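Workshop tips: looking after a pair of hand-held grippers

These notes cover the two-gripper table in bay 4. They assume the Clestano jaws and the standard black bodies. Haiyan Ren keeps the spares drawer; ask there before ordering.

Before switching on

Wipe the jaw faces with a dry lint-free cloth. Solvent softens the pads and leaves them tacky for the rest of the shift.

Open and close each jaw by hand through its full travel. Any grit you can feel is in the slide. Brush it out with the jaw open and do not oil it.

Check the body screws with the short driver. Snug is enough; the threads are cut straight into plastic and strip easily.

Cables

Run each cable clear of the working area, with enough slack to reach the far corner of the table. Leave 100 mm of free loop at the gripper end before the first tie. A tight loop works the connector loose, and the fault shows up as a reading that drops out when the wrist turns.

Replace a cable at the first split in the jacket. Tape is acceptable until the end of the shift.

Zeroing the jaws

1. Close both jaws fully and hold for 3 seconds.
2. Press zero on the Menari box. The display should settle at 884. If it wanders, reseat the connector and repeat.
3. Open both jaws and confirm that left and right read within 4 counts of each other.
4. Hold both grippers over the table with the jaws pointing toward each other, and check that the cables hang free on the outer sides. Put a basket with one small object on the left half for the pick test.

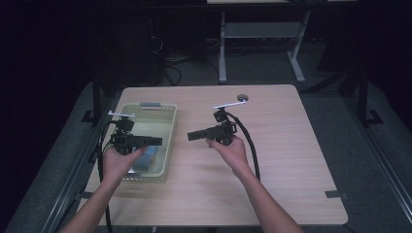
5. Pick the object up and set it down with the left gripper, then move the basket across and repeat with the right. Write both readings in the log.

Storage

Hang the grippers by their handles with the jaws slightly open. Pads stored under pressure take a set. Marites Enriquez has the pad size chart, last revised in January.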